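Community Help > Law and Local Government > Challenging a decision

Byelaw made by the council, now being challenged in court. Is it in force in the meantime?

Asked by Gintarė Toom
Tags: byelaws, judicial review, interim relief, street trading

I help to run a stall under the name Toom at the covered market in Drodinis. In March the council confirmed a new byelaw on what traders may hand out or display. The part that matters to me says that no trader may "display or distribute written matter of a campaigning character" within the market boundary without written consent from the markets officer. The penalty on conviction is a fine of up to level 2 on the standard scale.

A traders' group called Fivura has started a claim for judicial review. As I understand it they say the council had no power to make that clause and that it is in any case incompatible with freedom of expression. They filed the papers the same afternoon the byelaw was confirmed. A lot of the stallholders have taken this to mean that the byelaw is on hold until a judge has looked at it, and several have put their leaflets back out.

My questions are:

Does starting the claim suspend the byelaw?

If it doesn't, and the byelaw is later thrown out, what happens to anyone who was fined in between?

Can I rely on the outcome if I am not a party to the claim?

I have read the letter before claim and the council's reply. The reply says only that the council "will continue to apply the byelaw as made". England, district council, if that makes a difference. I have not been warned or fined so far.

Answer 1 (accepted)
Posted by Gintarė Kalniņš

I will take the three questions in order. This is general information. I worked in a council legal department for some years and now do mostly licensing work, so treat the court procedure part as a starting point and check it against the current rules.

Does the claim suspend the byelaw? No. Issuing a claim for judicial review has no automatic effect on the decision or instrument being challenged. A byelaw that has been made, confirmed and brought into operation is presumed to be valid until a court says otherwise. The council may enforce it and the magistrates may convict under it.

Check the commencement date first. Confirmation and commencement are separate events. The confirming authority may fix the date on which byelaws come into operation. If no date is fixed, the usual rule under section 236 of the Local Government Act 1972 is that they come into operation one month from the date of confirmation. Some byelaws are made under other powers with a different procedure, so look at the opening words of the instrument, which will recite the power used. If yours were confirmed in March with no date fixed, there would have been a gap in which the clause did not bind anyone, whatever was happening in court.

What does suspend it is an order for interim relief. The claimant has to ask for this. It can be asked for in the claim form or by a separate application, and it should be supported by evidence and a draft order. The court will look at whether there is a serious issue to be tried and then at the balance of convenience. In public law cases the second limb takes in the wider public interest, and judges give weight to the interest in a public body being able to enforce a measure that is valid on its face. Claimants often fail at that point even where their main argument is respectable. Where the measure restricts expression the court may be more willing to act, particularly if the restriction bites at a time that matters, such as the run-up to a local election. 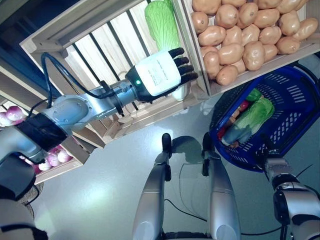 There is a middle course which is used more than people expect. The council can give an undertaking not to enforce the clause until the claim is decided, or until permission has been refused. The claimant's solicitors normally ask for one in the letter before claim. From the sentence you quote, it looks as if the council has declined. You could write to the markets officer and ask the question directly, because an undertaking is sometimes given later, once counsel has been instructed.

What about fines in between? If the clause is quashed, or declared to have been beyond the council's powers, the normal consequence is that it is treated as never having had legal effect. A conviction under it does not disappear by itself. The person convicted has to do something. The options are an appeal to the Crown Court, for which the time limit is short and runs from sentence, an application to the magistrates to reopen the case under section 142 of the Magistrates' Courts Act 1980, or an appeal by way of case stated. A person out of time can ask for an extension and would have a good reason to give. Courts also have discretion over remedy in judicial review. A judge may quash only from a future date, or limit the retrospective effect of the order, so full restoration should not be assumed.

Anyone prosecuted before the claim is decided can raise the invalidity of the byelaw as a defence in the magistrates' court. This was settled by the House of Lords in Boddington v British Transport Police, which concerned a railway byelaw. The defendant does not have to bring a separate claim first. In practice the bench may adjourn to await the High Court, and it is sensible to ask for that in writing, giving the claim number.

Can you rely on the result without being a party? Largely yes. If the clause is quashed it is quashed for all traders. If the case is settled on terms, the terms bind only those who agreed them, and you might be left with a clause that is still on the books. You could apply to be heard as an interested party or to file evidence, but that brings work and some costs risk. A short witness statement given to the claimant's solicitors does most of the same job.

Two practical points. The byelaw permits display with consent, so apply for consent now and keep a copy. A refusal, or no reply, is useful evidence on how the clause operates. And read the definition section, if there is one. "Campaigning character" is loose wording, and lack of certainty is itself a recognised ground of challenge.

Comment from Gintarė Toom
Thank you. I have looked and the byelaw gives no date, so it must be the one month rule. That month has now passed. I will apply for consent.

Comment from Gintarė Kalniņš
Then assume it is in force. Address the application to the markets officer by title as well as by name, so that it isn't lost if the post changes hands.

Answer 2
Posted by Bultero

We had something similar where I trade, though ours was a public spaces protection order and not a byelaw, so the details are different. With a PSPO the challenge goes to the High Court under section 66 of the 2014 Act and has to be brought within six weeks by an "interested person", meaning someone who lives in, regularly works in or visits the area. The court has an express power in that section to suspend the order, or part of it, until the case is finished. It still has to be asked to use it.

In our case a fixed penalty notice was handed out in the first fortnight to a trader who believed the court case had stopped everything. He paid it. Paying a fixed penalty means there is no conviction, but there is also nothing to appeal, and he spent a long time writing letters to get his money back. So find out whether your council is offering fixed penalties in place of prosecution and think before paying.

Check also what your pitch licence says. Ours had a condition that a trader must comply with all byelaws and orders, and breach was a ground for ending the licence. That is a bigger worry to most people than the fine.

Comment from Gintarė Kalniņš
Agree on the licence. Termination of the pitch is a contractual matter or a separate public law decision, depending on how the market is run, and it will not unwind automatically if the byelaw falls.

Answer 3
Posted by a guest user

If it's going through the courts they can't touch you. It would be contempt. Just carry on as normal and tell them to speak to the judge.

Comment from Gintarė Kalniņš
This is wrong. Contempt requires breach of an order or undertaking, or interference with the proceedings. Enforcing a byelaw while a claim is pending, with no order in place, is neither. Please do not act on it.

Comment from Bultero
Same advice our man was given.

Comment from Gintarė Toom
Update. Fivura's solicitors have confirmed that they did apply for interim relief and that it will be considered on the papers along with permission. The council has 2 weeks left to file its acknowledgment of service. My request for consent has been received but not answered. The leaflets are under the counter for now.

Comment from Gintarė Kalniņš
If interim relief is refused on the papers they can ask for the application to be reconsidered at an oral hearing. Ask to be sent a copy of any order, and read the order itself, as summaries passed round a market tend to leave out the conditions.

Related questions
Can a parish council make byelaws without consulting?
Who pays the costs if a judicial review claim is withdrawn?
Does a council have to publish its byelaws online?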